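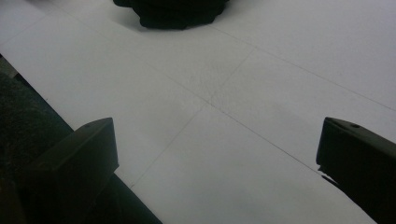

Dark cloth on white paper

Horkia Dye Room -- Your Questions

Hello, and thank you for stopping by! I'm Tuulikki Heinonen, and I dye tired clothes for people who would like to keep wearing them. These are the things I get asked most often, by email and over the counter, so have a read before you write to me (though you're very welcome to write anyway, I like getting letters).

What kinds of fabric can you dye?

Cotton, linen, hemp, viscose, silk and wool all take color nicely. Cotton and linen go in one kind of bath and silk and wool in another, so please tell me if you aren't sure what something is made of and I'll do a little test on a thread from the hem. Polyester and acrylic I have to turn down. I've tried over the years, with different dyes and a lot of stubbornness, and the results were never something I'd want to charge money for.

What about blends?

It depends on the blend. A shirt that's mostly cotton with a bit of polyester will come out a shade or two lighter than pure cotton would, and sometimes slightly heathered, which some people love. Half and half is a gamble. I'll tell you what I expect before I start, and you can say no with no hard feelings.

My black jeans have gone gray. Can you make them black again?

Oh yes, this is most of what I do from January until spring! Faded black is the easiest job in the place. Do know that the worn spots at the knees and pockets will still show a little, especially in strong light, and that any bleach marks may come out with a brown or reddish cast.

Will the stitching change color too?

Usually not. Nearly all store-bought clothes are sewn with polyester thread, so the seams stay the color they are now. On a white shirt dyed navy you'll have white topstitching, and it can look rather smart -- but it's a surprise if you weren't expecting it, so I mention it to everybody.

How do you charge?

By dry weight. The smallest load is 600 grams, and if your things weigh less than that you still pay for the full load, so it makes sense to team up with a friend who wants the same color. The largest I can fit in one bath is 3000 grams. Heavier orders get split, and two baths never match perfectly, even with the same recipe. If you have a pair of curtains, please let me know that they're a pair so I can keep them together.

Which colors do you offer?

There's a sample book at the front counter with all the regular shades, each one on cotton, linen and wool. If you're mailing your things in, ask for a loan of the small book. The most popular one by far is number 589, a very deep blue-green that we call Dreten, after the village where my grandmother had her summer place. Jetus is the soft charcoal next to it. I can't match paint chips or photos on your phone, I'm sorry to say, but bring me a scrap of fabric and I'll get as close as I can.

Should I wash things before I bring them in?

Please do, in warm water with ordinary detergent and no fabric softener. Softener leaves a coating, and so do deodorant, hair products and some stain sprays, and the dye skips right over them. Empty the pockets as well! Take off any buttons or brooches you're fond of.

How long will it take?

Four weeks in the normal way of things. It can stretch a bit when the weather turns and everyone gets their coats out at the same time.

Could it shrink?

Cotton and linen need a hot bath, so anything that has only ever been washed cold may come back a little smaller. Wool is heated slowly and cooled slowly, and I hardly ever have trouble with it, but I can't promise anything with a hand-knit sweater.

How do I look after it once it's home?

Wash it separately the first few times, cool and inside out, and dry it away from direct sun.

Where do I drop things off if I can't get to the dye room?

The Räsänen yarn shop takes bags in for me and is open until 6 p.m. Put your name, phone number and color number on a slip of paper inside the bag.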